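**Notes for the Vonville library talk - desk setup part, before the tea break**

(Wait for the people at the back to find chairs. Mic check. Say thanks to Prasert Ongart for lending me his ink stones.)

OK so, I came to brush writing late. I took a February class with Eugeniusz Cieślak, bought one brush, and kept it in a coffee mug with the hair pointing up. Please don't do that! Water creeps down into the base of the hair, the glue gets soft, and pretty soon you've got a brush that sheds all over your page. Mine lasted 3 months.

What you want is a rack. The brush hangs by the loop at the end of the handle, hair down, and it dries into a nice point.
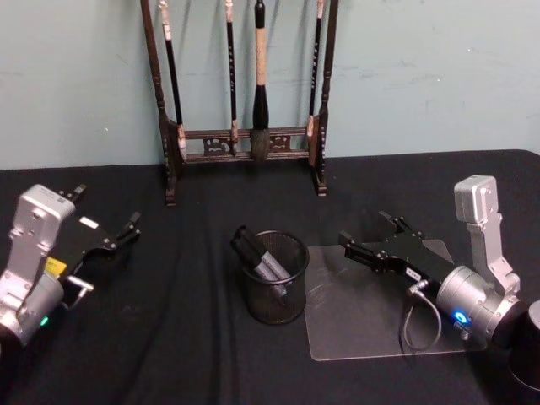
People always ask me if they have to get rid of their regular pens, and no, of course not. I keep a wire-mesh cup for markers on the same table. Brushes hang, markers stand, everybody's happy. I'd put a black cloth down too - I've spilled enough ink to have strong feelings on that one.

(Ask: who here already owns a brush? Let a few people talk. Don't rush this.)

Now, the fun part, which is that racks can be a little fancy. I'm a sucker for a dragon head. My sister calls mine the Furby and I've given up arguing.

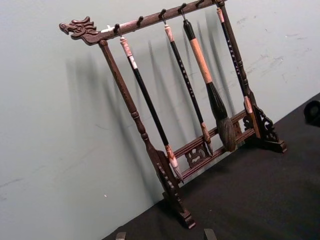

Leave yourself some empty hooks if you can. You will buy more brushes, trust me, and a fat wet one needs elbow room. Put a big one right up against a slim one and they'll smear ink on each other every time somebody bumps the table.

(Drink some water. Pass the practice paper down the rows, 98 sheets in the box, so two each is fine.)

Sizes, quickly. The slim brushes are for small characters and for signing your name. The big one is for when you stand up and use your whole arm - so much fun, and so messy! 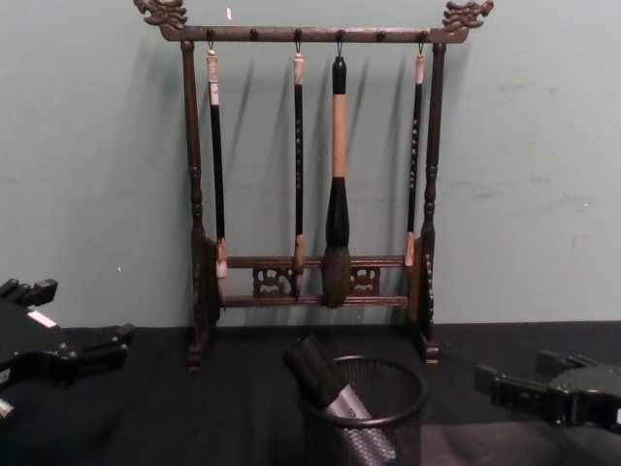
Dusting is the boring bit. Carved panels collect fluff like you wouldn't believe, so I go over mine with a dry paintbrush from the hardware store in Hendale.

(Tea break, 17 minutes. Ink grinding after that, aprons on the hooks by the door.)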